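Sorting cell FAQ: setup, upkeep and small repairs

I look after the parts-sorting cell at Rerodance, and I kept answering the same questions in the hallway, so I started this page. It covers the gripper, the bins and the tray. If your question is about the arm controller, that's a different page (and a longer one, sorry!).

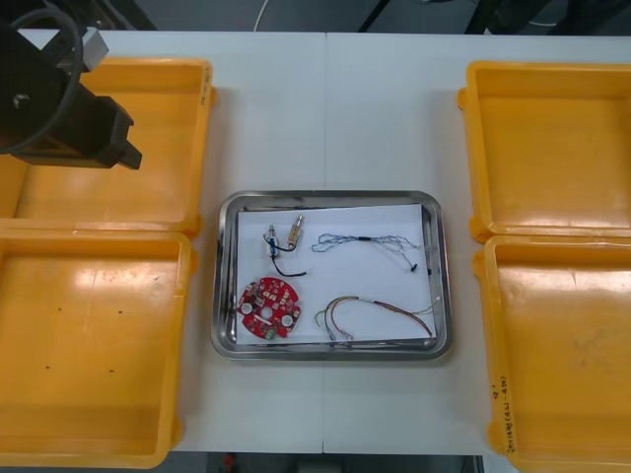
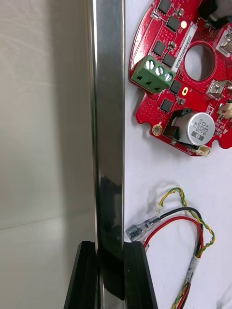 Photos: Rerodance / Jivholm project. Free to reuse with credit.

What goes where?

Two yellow bins on the left, two on the right, steel tray in the middle. Parts start in the tray on a sheet of white paper and get sorted out to the bins. Please don't swap the bins around, even when they look the same to you. The lower right one has marker writing on its rim, and I use that to check that the layout is still the one we taught.

Why the paper in the tray?

The bare steel threw reflections back at the wrist camera and our picks went all over the place. Plain printer paper fixed it. Change it when it curls or gets smudged, and lay it flat, because a raised corner will drag a light part along with it.

Which parts do you use for checking the cell?

The round red board, the multicolored harness, the blue-gray wire bundle and the little pair of connectors on a short black wire. The board is the easy one. The harness is the one I'd watch, with all those loose ends looping around. Set the parts down with some space between them and you'll save yourself a headache.

Can the gripper pick up the board by the terminal block?

It can, and please don't let it! Same goes for the capacitor. I teach the grasp at the rim.

How do I clean the bins?

Warm water, a drop of dish soap, soft cloth, dry them all the way. I do it every 1,000 picks or when I get fed up with the grime, whichever comes first. Scuffs are fine. A crack isn't, so pull that bin and grab a spare from the Tumer shelf.

What about the gripper?

Stop the cell and lock it out first, every single time. Then wipe the jaw with a dry, lint-free cloth and look over the coiled cable where it loops around the housing. You're after flat spots, nicks or anything that rubs. If the cable looks tired, leave the cell locked out and come find me.

I bumped the table. Now what?

Run program 241, our position check. It visits the tray and each bin in turn and takes a couple of minutes. If it stops at a bin, nudge that bin back into place and start the program over from the top. If it fails again, the table itself has probably shifted and we'll need to re-teach.

Where do I log a repair?

In the Yatsenko binder by the door. Write down what you touched, even if you put it back just the way it was.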